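4.3 Desktop Service Cell

The third work site differs from the kitchen and laundry sites in that the parts are rigid and their places are known in advance. We chose it because shop-floor repair is often named as the next chore for general-purpose arms, and because the tolerances leave little room for a poor grasp. The cell was set up at the Rellgate site by the second author following the layout of Quiambao and Munshi. A tower computer is laid on its side with the side panel off. Parts are staged in a printed fixture beside the case, and the arm works from above.

We ran 431 trials over 2 operators. A trial was stopped after 100 seconds or at the first contact alarm. Policies were trained with the Kekier toolkit and were not tuned between sites. Work inside the case (Figure 6) is harder than the staging steps, mainly for want of clearance between the fingers and the walls or cables.
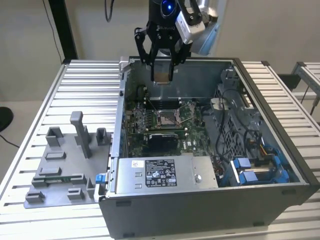
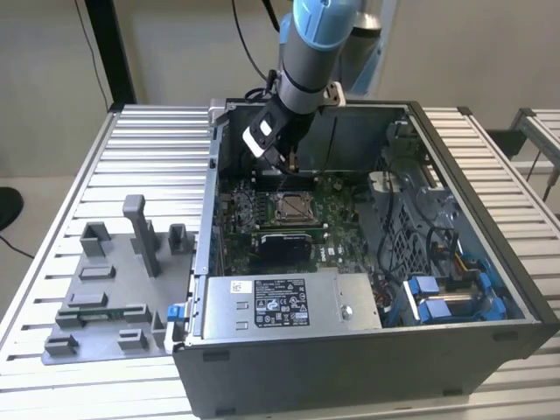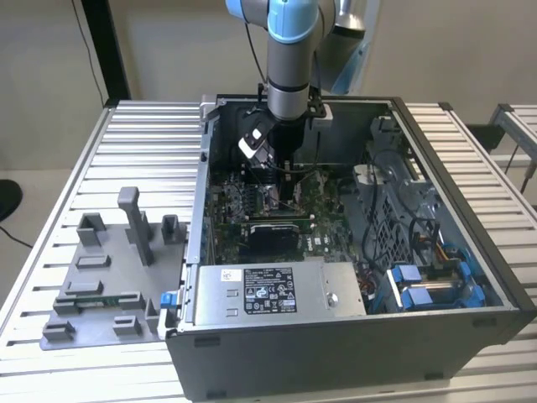 Figure 6. Desktop service cell. Top: gripper holding a small rectangular component over the board, CPU socket empty. Middle and bottom: gripper low over the board near the memory slots.

Failures fell into two groups. In the first, the part shifted in the fingers during the approach and reached the board at an angle the policy could not correct. In the second, the part was aligned but the push was stopped early by the force limit. Raising the limit helped with seating but was ruled out by Tsolakis on grounds of board damage. We therefore report all results at the original limit and return to the question of wrist compliance in Section 5.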